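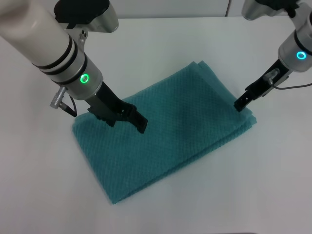
Informe de avance, célula bimanual de plegado. Proyecto Junance – 2/23/25

El mantenimiento previsto para el periodo está cerrado. Se sustituyó el cable de la pinza izquierda a los 3.268 ciclos y se recalibraron los 2 brazos con la plantilla de Andden. La desviación entre puntas queda por debajo del límite acordado con Bondier.

Persiste un desfase entre capas al plegar toallas – se revisará la fuerza de cierre. La parada sumó unas 20 horas. La próxima revisión será en abril.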